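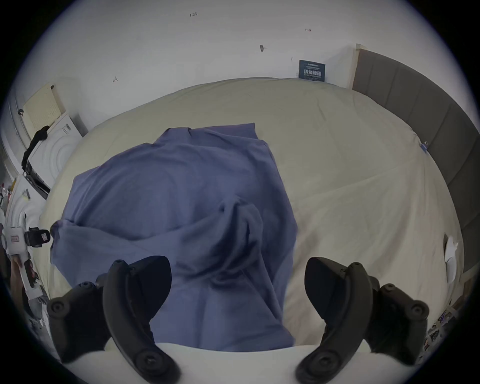 Trostum sells its hand-held gripper kit as ready for use in furnished rooms on the day it arrives, and the checklist that follows is our attempt to find out how much of that sentence survives contact with a furnished room. The kit is leased through Kodport. We are looking at it for the Pons bedding work, where people use the gripper to fold, spread and pick up cloth, and the recordings go on to train an arm. The sales sheet shows the tool over a bare bench. Bedding work looks more like a blue-purple cloth bunched up on a cream sheet, with one thick twisted fold lying right above the jaws and the lower part hanging between them, and there are screw heads on both of the curved black fingers. Screw heads and fabric are a combination I would want a supplier to have an opinion on. Trostum's manual has none.

Marks used: OK, OK with comment, FAIL, NOT CHECKED. A NOT CHECKED is not a soft OK. Please stop copying them into the summary as passes.

SECTION 1. THE TOOL, BEFORE IT IS PICKED UP

1.1 Fingers free of cracks, burrs and sharp molding lines
OK. Ran a cotton swab along both fingers, inside and outside. No fibers left behind. Do this again after any drop, including the small ones people don't report.

1.2 Screws seated, none proud of the surface
OK with comment. Three heads show on each finger from the operator's side, which makes this an easy check and leaves no excuse for skipping it. All seated on delivery. The manual gives no torque value and no interval for rechecking. Kodport's answer was that the screws are "set at the factory." So are the ones on every other tool that has ever come loose on me.

1.3 Thread-locking compound used on finger screws
NOT CHECKED. Would have meant taking a screw out, and the lease terms say opening the tool ends the cover. I have asked for a written answer.

1.4 White housing intact, no gaps where skin can be pinched
OK with comment. Housing is sound. The linkage behind the fingers is a different story: there is room for a fingertip when the jaws are open and less room when they close. The closing force is the operator's own hand, so nobody will be badly hurt, but a blister on the first morning is a good way to lose an operator by the afternoon.

1.5 Warning label present and readable
FAIL. There is a label. It warns against water. It does not mention the linkage.

1.6 Spare fingers in the case
OK. One pair. The listing says 2 pairs. Kodport says the listing is out of date and has not changed the listing.

SECTION 2. THE TOOL IN THE HAND

2.1 Jaws open and close without sticking
OK. Smooth through the full travel, left hand and right hand.

2.2 Cloth releases cleanly when the jaws open
OK with comment. Smooth cotton releases every time. Loose knit does not. In 30 picks with a loose-knit throw it hung up on a screw head 6 times, and each time the operator reached in with the free hand and pulled it off. That free hand then turns up in the recording, and the reach is also how you get a finger into the linkage (see 1.4). A flush cap over each screw would deal with it. Trostum offers no such cap.

2.3 Grip comfortable for the stated session length
FAIL. The brochure says operators can work "all day without fatigue." I would like to meet whoever wrote that and hand them the tool. Work over a bed is done bent at the waist with the arm out, and the low angles are the worst of it because you hold the tool just above the mattress with nothing to lean on. Wrist complaints started well inside the first session. Set a limit of 30 minutes, then a real break, standing up straight, tool on the table. Changing hands is not a break.

2.4 Wrist strap fitted
FAIL. None supplied and no loop to attach one to. We tied our own. It is ugly and it works.

2.5 Camera view clear of the operator's sleeve
OK. Tight cuffs or short sleeves. Write that into the instructions, as loose sleeves get picked up along with the bedding.

SECTION 3. THE ROOM

The quick-start card gives the room a single line: "Use in a safe and tidy area." I have no quarrel with the advice. It just isn't a check, since anyone can say yes to it without turning around. The items below replace it.

3.1 Clear standing room on the working side of the bed
OK with comment. Minimum should be a full step backward without touching anything. Appliances set close beside a bed take that step away. The operator is watching the jaws and does not look behind. Move the appliance or work from another side.

3.2 Cables and straps secured
OK with comment. Anything that hangs down the side of an appliance needs to be tied up or taken off before the session, whether it is a cable or a strap. People argue about which one it is. A foot catches on both.

3.3 Nothing leaned up on top of furniture or appliances
FAIL at first visit, corrected. Panels and boards leaning on a wall at height come down when somebody bumps whatever they are standing on. Lay them flat on the floor in another room.

3.4 Surfaces next to the bed cleared of bottles and small items
FAIL at first visit, corrected. A spread of cloth travels farther than you expect, and bottles go over. It also costs you the recording.

3.5 Loose paper and printed strips off the bed and off the floor edge
OK with comment. Paper on a hard floor is a slip. Paper tucked along a headboard does no harm until the cloth drags it out, and then it is in every recording until someone notices.

3.6 Room signs read and followed
OK with comment. If the wall by the bed says 请勿踩踏, do not step on it, then nobody kneels or climbs on the mattress to reach the far corner. Operators will want to. The far corner by the headboard is exactly where the reach runs out. Miseo, the outfit that writes the task scripts, should be told that a script that can only be done by kneeling on the bed is a script that has to go. Signs should be in every language the shift reads, and mounted where a standing adult sees them. Low on a wall is a poor place.

3.7 Second person's position agreed
OK with comment. If someone else is working at the side, settle before the start where that person stands and keeps their hands. No passing things across the bed during a take.

SECTION 4. POWER AND CHARGING

4.1 Charger marked and undamaged
OK.

4.2 Battery temperature after a full session
OK. Warm in the hand, no more. Checked on 2 units only, so treat it as a first look.

4.3 Battery never charged on bedding
FAIL. This is about our own habits and I can't hang it on the supplier. Found a unit charging on a folded blanket at 4:15 in the afternoon, the plug stretched across the walkway. Charging goes on a hard surface, away from the bed. The manual does say so, on the last page, in gray type.

SECTION 5. CLEANING

5.1 Fingers can be cleaned between households
OK with comment. A damp cloth with mild soap is fine for the flats. Lint packs into the screw recesses and a cloth won't lift it. We use a wooden toothpick. Trostum recommends its own brush, sold separately, and I have yet to see what it does that a toothpick doesn't.

5.2 Cleaning recorded
NOT CHECKED. No log was kept before April. There is one now.

SECTION 6. SUPPLIER CLAIMS

6.1 "No training required"
FAIL. You can close the jaws without training. Every problem in sections 1 to 3 came from people who had been told they needed none. Half a morning would cover it.

6.2 "Fabric safe"
OK for smooth cotton. FAIL for loose knits, by the count in 2.2. Silk, lace and anything with a fringe: NOT CHECKED, and I would keep them away from it until they are.

6.3 "Same-day replacement"
NOT CHECKED. Kodport would not say what same-day means outside its own city. Get it in the contract or cross it out.

6.4 "Safety tested"
NOT CHECKED. Asked 3 times for the report. Received the brochure twice and a link to the brochure once.

OPEN ITEMS

Flush caps for the finger screws. Trostum to quote, or we make them.
Pinch warning on the housing near the linkage. We can print our own in the meantime.
Screw check added to the start-of-shift sheet, both fingers, with initials.
Miseo to withdraw scripts that need a reach past the middle of the bed from one side.
Missing pair of fingers. Kodport to send it or take it off the bill.
Answers in writing on 1.3 and 6.4.

RESULT

Conditional. The kit may be used on smooth bedding, in rooms that have been through section 3 that same day, with the 30-minute limit. It may not be used on knits. I would not sign the longer lease on the strength of what Kodport has sent us so far, and I would hold the second payment until the test report arrives. Recheck 2.2 with caps fitted before anyone changes the rule on knits.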